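Home | Bathroom | Fixtures | Guides | Contact
Last updated: July

Cleaning a freestanding sink with a towel rack

These steps suit a white basin on a metal frame, such as the Luvville. Allow 30 minutes. Clear the back edge first, then pick up any bottles left on the floor near the legs.

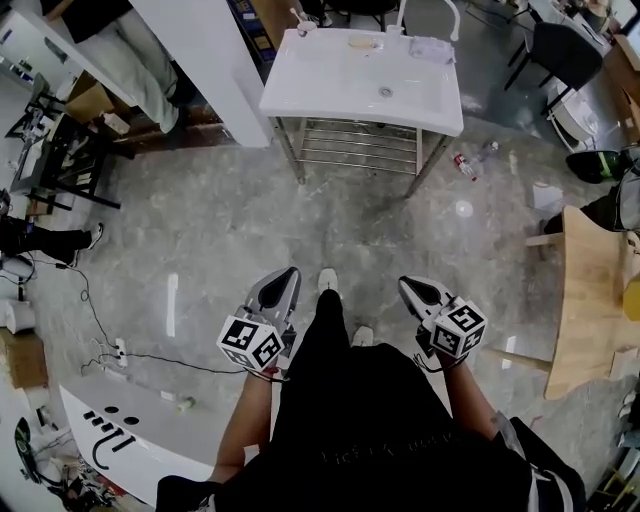

Basin on its metal frame, with the towel rack below.

1. Wipe the bowl with dish soap on a soft cloth, working toward the drain.
2. Rinse, then go over the faucet with a clean damp cloth. Dry it right away.
3. Take the towels off and wipe each bar of the rack, including the underside.
4. Check the frame screws. Snug them by hand with a screwdriver.

If a mirror cabinet is going up over the sink, leave it in its carton until the wall is marked. The carton label may be in Chinese: 镜柜 means mirror cabinet. Stand the carton upright and away from the basin while you work. 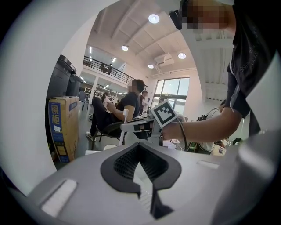

Can I use vinegar on the chrome bars?
Use plain soap and water. Vinegar can dull the finish if it sits.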